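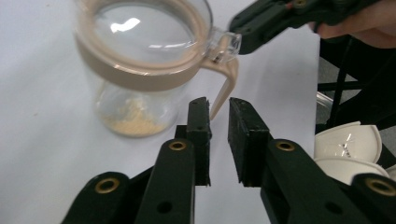

uvham_bench
We are collecting two-handed demonstrations with hand-held grippers and I would like opinions on episode boundaries. The task family is "open a hinged or capped container." Our current rule starts the episode at the first motion of either gripper and ends it when both jaws are clear of the object. With the glass jar, the second gripper goes in toward the handle and hinge while the first is in front with its jaws open, and annotators disagree on whether the first one is waiting or already approaching. Out of 156 episodes reviewed, the start label moved by more than half a second in 21 of them. Does anyone trim on contact instead of motion?

tiwari-k
Contact. Motion onset is noisy with hand-held rigs because people drift while they think. We take first jaw contact by either side, then back up a fixed two seconds. You lose a little of the approach and the start times stop wandering.

Josué Bragança
I disagree with backing up a fixed interval. On short tasks you pull in the tail of the previous reset, and the policy learns the reset pose as part of the task. We saw this on a drawer set at Drindville. The arm would hover over the place where the operator used to put the object down, then start.

tiwari-k
Then your resets are inside the recording. Stop the recorder between episodes.

Josué Bragança
We do now. It costs about 6 seconds per episode, mostly the operator setting the gripper down to reach the key. A foot pedal would fix it but the one we tried double-triggered.

uvham_bench
Resets are recorded on our side and cut afterward, so Josué's problem would apply to us. Second question, related. Do you keep episodes where the glass lid has a strong overhead reflection on it? Two of our people want to drop them.

catosport
Keep them. If the deployment room has ceiling lights, the reflection is part of the distribution. Dropping them gives you cleaner validation loss and a worse robot.

Josué Bragança
Agree on keeping, with one condition: check that your pose tracking survived. Reflections on the lid are harmless in themselves. What hurts is a wrist view that loses features for half the episode, where the trajectory is interpolated and the label is fiction. Filter on tracking confidence, not on how the picture looks.

uvham_bench
Tracking is fine on the jar set. It is worse on soft packaging, but I put that down to how close the hands get to the rig. This is from the same session.

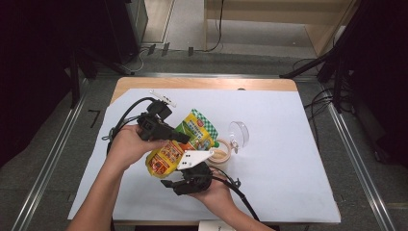 Jaws closed on the snack pouch, both hands on the gripper, head view.

Evdokia Gavalas
What is this clip labeled as? Both hands are on the hardware and the pouch is being held at a tilt over the paper. If it goes in as manipulation I would question it. It could be a grasp check, and a grasp check should have its own tag so nobody trains on it by accident.

uvham_bench
Tagged "grasp_static", excluded from training by default. We use those to see how a pouch folds between the jaws before writing the task instruction.

Evdokia Gavalas
Fine. I would still take the tape roll and the cup off the paper for those. They add nothing to a static grasp.

catosport
Leave them. Clutter is cheap variety.

Evdokia Gavalas
Variety in a clip that is excluded from training?

catosport
People un-exclude things. Ask me how our August set ended up with 21 duplicate calibration clips in it.

tiwari-k
Back to boundaries. If you stay with motion onset, put a threshold on jaw width change as well as position. An open gripper that drifts is waiting. An open gripper that starts closing is approaching. That should settle most of your jar disagreements without a human.

uvham_bench
That misses the case where a gripper moves in fully open and pushes the handle without closing – a few of our operators do it that way.

tiwari-k
Then OR it with distance to object, if you have object pose.

uvham_bench
We don't, for transparent objects. The depth on glass is unusable. I can get an approximate position from the handle and the band, both beige and opaque.

Josué Bragança
Handle position is enough for a threshold. Try it on the 21 you already know are bad before you relabel anything.

uvham_bench
Running that tonight. Will post the new start offsets per annotator.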